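Plestis expands its device repair program to regional campuses

Students and staff at regional campuses will no longer need to post a damaged laptop or tablet to the city for assessment. Plestis, which has managed device repairs for the education sector under its Wavent service agreement, will open two on-site workshops before the start of the new term, with a third to follow.

Jadwiga Jakubowski, Manager of Repair Services, said the decision followed a review of turnaround times. "Last year we recorded 346 jobs from regional sites," she said. "The repairs themselves were seldom complicated. A cracked screen or a worn charging port can be completed in an afternoon, but the device was spending most of its time in transit. We did not consider that acceptable for a student with assignments due."

Each workshop will be equipped for screen and battery replacement, port repairs and keyboard changes. Faults at board level will continue to be referred to the central laboratory, where Plestis maintains its microsoldering benches.
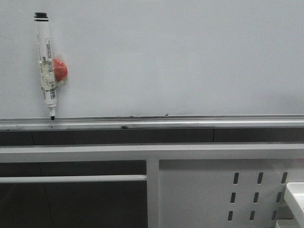 Every device accepted at the counter will be entered in the Zitex job register and given a barcode label before it leaves the customer's sight. Ms Jakubowski said the same discipline is expected of staff in relation to the organisation's own property. "We label what we own, down to the whiteboard marker, which carries two barcode labels on its barrel," she said. "A technician who is accustomed to scanning small items will not overlook a customer's stylus or charger."

Ningsih Ginting, who will supervise the first workshop, completed her training at the central laboratory in December. She said data protection had been the principal concern raised by campus representatives.

"We ask customers to back up their files where the device still allows it, and we do not request a passcode unless the repair cannot be tested without one," Ms Ginting said. "Where a passcode is provided, it is removed from the job record at collection."

Replacement screens will be supplied through Sugawara and will carry a warranty of 18 months. Batteries are covered for a shorter period, and liquid damage remains excluded, although Ms Ginting encouraged customers to bring such devices in for assessment. "They should be switched off and left off," she said. "Repeated attempts to charge them usually make our work harder."

The workshops will operate on weekdays, with collections available until 6 pm on Friday. Bookings may be made through the campus service desk.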